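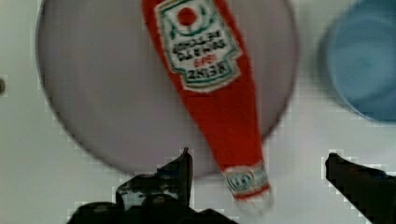
Gray plate, blue bowl, ketchup bottle on its side

Dretdale Clock & Watch Forum > Makers and History > Who made the Staltmont movements?

mantelpiece_mo
Picked up a Staltmont wall clock at an estate sale in January. Nice case, ugly dial, runs eleven minutes fast a day, which I'm told is a kind of enthusiasm. The back plate has a serial, 647, and a little stamp like a fir tree. The seller swore Staltmont made everything in-house. The price guide says the movements came from Viltitz. Which is it?

brass_and_regret
Viltitz. Staltmont was a furniture shop that discovered people would pay more for a cabinet if it ticked. They bought movements in by the crate and put their name on the dial in very large letters.

oldspringer
Not so fast. They bought from Viltitz in the early years, sure. Later on they had their own workshop with 375 people in it. You don't need 375 people to screw a movement into a box.

brass_and_regret
You've never worked in a factory, have you.

oldspringer
Thirty-one years, thanks. Where's your source for the crates?

brass_and_regret
The Viltitz order book. Aliki Kokkinos went through it for her booklet on the small makers. Staltmont is in there as a customer, page after page, and usually behind on the bill.

tick_tock_tina
I have the booklet. She also says the order book stops well before Staltmont closed, so it can't settle anything about the later clocks. You're both quoting the half you like.

mantelpiece_mo
So the fir tree is...?

tick_tock_tina
The fir tree is Viltitz. Staltmont's own stamp, if you believe there was one, is a plain S in a circle. I've seen 2 of those and one was on a clock that had been "improved" by somebody with a drill.

oldspringer
I do believe there was one, as I own it. No drill holes. The strike train is laid out differently from any Viltitz I've had apart.

brass_and_regret
Could be a Muli. They'd stamp anything you asked them to. They'd have stamped your lunch.

oldspringer
Muli used lantern pinions. Mine has cut ones. Next.

brass_and_regret
Post a photo of the pinions and I'll eat my words. I've been saying this since the old forum and I've seen plenty of case photos and not one pinion.

mantelpiece_mo
Glad I could bring everyone together. With a serial as low as 647 and the tree stamp, do I call mine early?

tick_tock_tina
Early-ish. Viltitz restarted their numbers at least once, so don't put it on an insurance form. And lower the bob before you do anything else. Eleven minutes fast is a lot of turns on the nut.

mantelpiece_mo
There's a nut?

oldspringer
Bottom of the pendulum. Turn it so the bob drops, give it a day, check again. Pinion photos when I get the movement out. It's a heavy clock and I have a bad shoulder.

brass_and_regret
Of course you do.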